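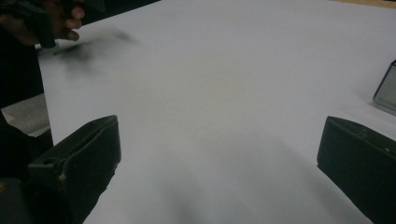

**Piltutero Manipulation Group, Teaching by Demonstration**

**1/**
We've spent most of July recording paper tasks with the hand-held grippers, so I'm going to write down how we do it while it's fresh. Large white sheet over the table, two people, a gripper each. No robot in the room for this part. The arm gets the recordings later.

**2/**
The idea is simple enough. You hold the gripper, you do the job, and the camera on the gripper records what the fingers see. Later the arm gets the same fingers and the same view, and has to work out the motion from what you did.

**3/**
We also do remote control on the other bench, where Kilian Fuchs drives the arm with a pair of handles. Both kinds of recording go into the same pool. They don't look alike at all. Kilian's are slow and careful with long stops. The hand-held ones are much quicker, and sometimes too quick.

**4/**
Speed is our main problem on the paper tasks. When a hand crosses the sheet fast, you get a grey smear where there should be an edge. A person watching can fill in what happened. The model gets the smear and has to guess.

**5/**
So the rule this month is to move at the pace you'd use to pass someone a full cup of coffee. Rekha Kaimal came up with that one. I tried giving people a number in centimetres per second and it did no good whatsoever.

**6/**
The second rule is about the start. Both people hold still with their fingers open over the paper for 3 seconds, then go. We use the still part to line up the two recordings. If one of you has already set off, the pair is much harder to match.

**7/**
People hate waiting. Three seconds feels very long when you're standing there with your arm out. Count it under your breath, and count it properly.

**8/**
The tasks, for anyone who asked after the last thread:
- slide the sheet to a taped line
- lift one corner and lay it back
- fold one edge over and press it down
- hold one side while your partner smooths the other

**9/**
The last one is why we need two grippers. One hand pins and the other moves. It's also the one with the most failures. The person pinning tends to watch their partner and let the pressure go, and then the whole sheet walks across the table.

**10/**
We keep the failures, by the way. They get a tag and go in their own folder. Liesl Hauser uses them to train the part that decides whether a try has gone wrong. She has asked me to say that a failure with no tag is worse than no recording. Please tag them.

**11/**
A few words on lighting. We had the room bright for the first batch and the white paper washed out badly. All you could see was the fingers and a lot of nothing. We brought the lights down and now the sheet comes up pale grey, with soft shadows under the fingers.

**12/**
Those shadows matter more than I expected. On a blank sheet there's very little else to tell you how high the fingers are. As you come down, the shadow tightens up and moves in toward the tips. Lâm Thân blanked out the shadows in a set of recordings as a test, and the arm started pressing too early on the corner lift.

**13/**
Someone asked why we don't print a grid on the paper. We did, for a week. The arm got very good at paper with a grid on it and hopeless at everything else. Blank sheets are harder but the skill carries over to other paper.

**14/**
Numbers from the current batch. 24 good pairs of the pin-and-smooth task, 11 failures with tags. The corner lift is further along and I'll post that when Lâm has finished checking it.

**15/**
How the arm is doing with it so far: sliding is fine. The corner lift works if the corner is flat to begin with. Folding is poor. It gets the edge over and then lets go before it presses, so the fold springs open again.

**16/**
I think the fold problem comes from us. Watching the recordings back, most people let go of the edge and press with the side of the finger in one quick motion. It works when you do it by hand — you can feel the paper. The arm can't feel much of anything, so it copies the letting go and misses the press.

**17/**
For the next batch, please split it. Bring the edge over and stop. Press with closed fingers, then run along the crease. It looks fussy but we want to see if it fixes the problem before anyone changes the model.

**18/**
Kilian will do 8 folds by remote control as well, done the same way, so we can compare the two. He reckons the remote ones will come out better because he's stuck with the arm's own limits while he's driving. Could be. I'd like to see it.

**19/**
Practical stuff. The trigger on the second gripper is stiffer than on the first. Swap hands with your partner halfway through a session or your forearm will let you know about it. Wipe the finger tips before you start, as they pick up dust and then they slip on the paper.

**20/**
Sleeves. Roll them up if they're loose. A dark sleeve dragging over the sheet moves the paper a bit each time and it's hard to spot until you play it back. I've thrown out a few of my own for this.

**21/**
Replying to a question from Beat Haslinger, who wanted to know if a beginner's recordings are any use. Yes. We like having some. Beginners hesitate and correct themselves, and the arm needs to see how to get back on track from a bad start. What we can't use is a beginner who's rushing.

**22/**
A second question, on whether we'd share the finger design. It's still changing, so not yet. The current ones have a squared tip, which is good for pressing and not great for getting under an edge. We'll try a thinner one after the fold batch.

**23/**
Paper weight is next on the list. Everything so far is on one kind of sheet. Rekha has ordered a heavier one and something close to tracing paper. I expect the thin one to be a nuisance.

**24/**
If you're on the list for a session, the sheet goes down before you arrive and the recordings get copied off before you leave. Leave both grippers on the charger. I'll add the fold comparison to this thread once Kilian's set is in.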